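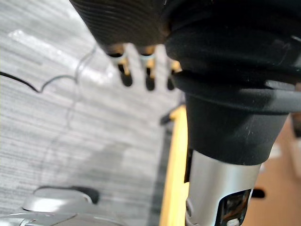 June, bench notes, glue trials cont'd

Back at the Planwood samples after lunch. I mixed the hide glue a bit thinner this time (Suqin Cui's suggestion, and a good one!) and it brushed out so much nicer, no ropes hanging off the bristles. Clamped 4 joints and left them on the shelf by the window, labels facing out.

Sanded the Grinis offcuts to 600 while I waited. Too fine, I think, the glue just sat on top and sulked. Going back to something coarser tomorrow.

The older batch has been curing 29 hours and one joint let go when I leaned on it, clean line, hardly any fiber pulled. Starved joint, my fault, I cranked the clamp way too hard.

To do: order more glue pearls, ask Suqin where the good glue brush went.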